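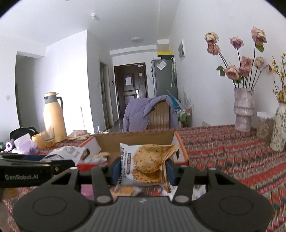

¿Cómo mando galletitas envueltas por correo sin que lleguen hechas polvo?

Precious Estrella
Hola a todos, a ver si me echáis una mano. Quiero mandarle a mi hermano Edgardo una caja con picoteo para noviembre: galletas saladas finitas con semillas, de las que vienen en sobrecitos individuales, y chuches sueltas para rellenar. El año pasado metí todo a lo bruto en una caja del súper y me dijo que las galletas se las comió con cuchara (¡con cuchara!). La caja es de cartón normal, con solapas, y la verdad es que me gusta porque tiene los bordes de color y queda alegre. ¿Pongo los sobres de pie o tumbados? ¿Los saco del paquete grande o los dejo dentro? Tengo que llevarla a la oficina el viernes y todavía ando con medio picoteo por la mesa.

Rosalinda Calimlim
¡De pie, siempre de pie! Yo mando cajas así a mis sobrinas cada dos por tres y lo aprendí a base de migas. Tumbadas, las de abajo cargan con todo el peso, y una galleta fina no aguanta nada por la parte plana. De canto resisten bastante mejor, siempre que vayan apretaditas unas contra otras, como los discos en una estantería. 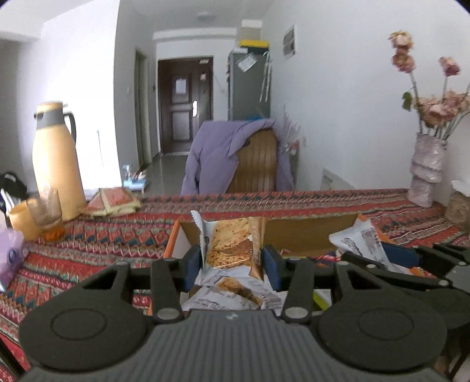
Sobre individual casi de canto, por encima de la caja abierta.

Yo haría primero una fila de sobres pegada a la pared de la caja y luego metería las chuches pequeñas en los huecos, que hacen de relleno y encima se comen. Lo que pese (tarros, latas, chocolate en tableta) va al fondo y en la otra punta, nunca encima. Antes de cerrar, dobla las solapas sin precinto y mueve la caja un poco: si oyes que algo baila, falta relleno. Las servilletas o el papel de seda arrugado van de maravilla. Y no aprietes los sobres hinchados para que quepan más, que ese aire es lo que protege la galleta. Yo los saco del paquete grande solo si este viene medio vacío; si viene lleno, lo dejo cerrado y tan contenta.

Honeylyn Samonte
depende de lo que pese, la mía eran 2 kilos y llegó bien con papel de periódico. ponle FRÁGIL aunque no hagan ni caso

Hauke Hollmann
De acuerdo con Rosalinda en casi todo, pero yo no me fiaría de una sola caja. Meto la del picoteo dentro de otra un poco más grande y relleno el hueco con cartón arrugado por los lados, por debajo y por arriba. Sale algo más caro el envío, eso sí. Ah, y haz una lista de lo que va dentro antes de cerrar. Yo una vez precinté la mía con las tijeras dentro y tuve que abrirla a mordiscos, casi.

Precious Estrella
¡Mil gracias! Pues de canto y con doble caja. Voy a ver si encuentro una más grande en el trastero, y si no le pido una a la vecina. Edgardo, si lees esto, haz como que no sabes nada.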